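Drirkex two-arm bench kit: acceptance inspection checklist
Irnix Evaluation Service, Drernmont site
Checklist ref. 2461, second issue

Supplier: Van Wijk
Stage: trial before purchase
Result codes: P = pass, C = pass with comment, F = fail, N = not checked

Section A. Mounting and bench

A1. Arm bases fixed to plates, all bolts present -- P
A2. Plate indicator lights lit on both sides -- P
A3. Bench surface free of damage -- C
Comment: Scuffs and darker marks noted. None affects use. The supplier is asked to confirm which cleaning products are safe for the surface.
A4. Load rating label fitted to each arm -- F
Comment: Label missing from the left arm. To be supplied before sign-off.

Section B. Cables and power

B1. Arm cables clear of the joints through full travel -- P
B2. Cables below the bench tied and kept off the floor -- F
Comment: Cables beneath the bench are tangled and must be sorted and secured. The kit should not be left running unattended until this has been done.
B3. Emergency stop within reach of the operator -- P
B4. Restart after emergency stop needs a separate action -- P

Section C. Handling trial

The trial uses ordinary household goods, as set out in the purchase request. Glass wine bottles are handled at the clear acrylic stand, and a blue plastic basket holds smaller goods, among them a lemon. Operators are to wear eye protection whenever glass is lifted.
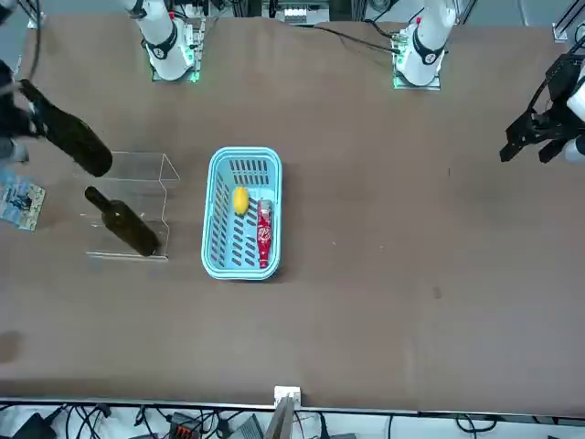 Speed is to be held at 50 per cent of the rated maximum for all glass items. Any increase requires written agreement from the site safety office -- a spoken instruction is not sufficient.

C1. Gripper holds bottle when power is cut -- C
Comment: Hold kept, but the supplier's manual gives no time limit. Figure requested.
C2. Grip force setting recorded for each item -- P
C3. Arms stop before contact when paths cross -- P
C4. Handling of soft fruit without marking -- N
Comment: Put back to the next visit.

Section D. Papers

D1. Manual supplied in English -- P
D2. Spare parts list supplied -- C
Comment: Gripper finger pads are listed under part 2745, but no delivery time is stated.
D3. Service terms agreed -- N

Outcome: not accepted at this stage. Items A4 and B2 are to be put right by the supplier and inspected again in March. Items marked N will be checked at the same visit.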